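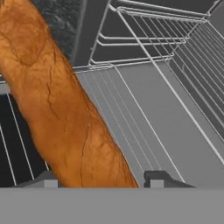
Broltine Pizzelle Iron, Two-Cookie Model

I grew up on pizzelle from a stovetop iron that weighed as much as a car battery, so when I started carrying the Broltine in my little shop I was ready to be picky about it. I've now had one going in my own kitchen every week since April and I'm still reaching for it, which is more than I can say for the last three electric ones I tried (one of them went straight to the curb!).

It makes two cookies at a time, thin and crisp, with a snowflake pattern on one side and a basket weave on the other. The plates are cast aluminum with no coating on them. I know some of you want nonstick, and I get it, but the coated irons I used to sell all came back to me looking sad after a couple of Christmases. Brush these with melted butter or a plain oil before the first batch, throw out the first pair of cookies, and after that you'll hardly need to grease them again. My plates have gone a nice dark brown in the middle and I leave them that way.

There's a dial that runs from 1 to 5. I do anise pizzelle on 3 and chocolate ones on 2, since the sugar and cocoa together will scorch before you've found your spatula. If you like them pale and a bit bendy for rolling into cannoli shells, go down to 2 for everything and roll them the second they come off. And I do mean the second, they set up fast! I keep a wooden dowel next to the iron and a pair of cotton gloves on when I'm rolling.

The light on the lid goes green when it's up to temperature. Mine takes a good long while from cold, so plug it in before you start beating your eggs. Let your batter rest while you wait, it only gets better.

A few things I'd want to know before buying. The cord is short. I have to use the outlet by the toaster and shuffle everything over. The latch is stiff for the first few batches and then loosens up nicely. It does not stop the lid lifting a hair if you overfill, so go easy, a rounded teaspoon of batter set slightly behind the center of each pattern. And the outside of the lid gets properly hot, so hold it by the handle and keep little helpers on the other side of the counter.

For cleaning, unplug it, let it cool all the way down, then go over the plates with a dry pastry brush. A wooden toothpick gets into the snowflake points. Please don't put it in the sink.

We use cookies to remember your basket and see which pages get visited. Accept all / Manage settings

What comes in the box: the iron, a batter scoop (too big, in my opinion, use a teaspoon), and a leaflet with recipes for plain, lemon and almond. The lemon one is good. The almond one wants more salt.

Price is $88, and that includes shipping anywhere in the lower 48. The Drernska is the same iron with a single large plate for waffle-cone-sized cookies, and I can order one in for you if you write to me first. I don't keep it on the shelf. I also have Buschmann anise oil in the small bottle, and it's strong stuff, so start with a few drops and taste your batter.

Broltine covers the iron for 3 years against heating faults. Keep your order email, you'll need it if you ever make a claim. Returns are fine as long as it hasn't been used. Once there's been batter on it, it's yours, I'm afraid.

Silver is in stock now. Red is on order.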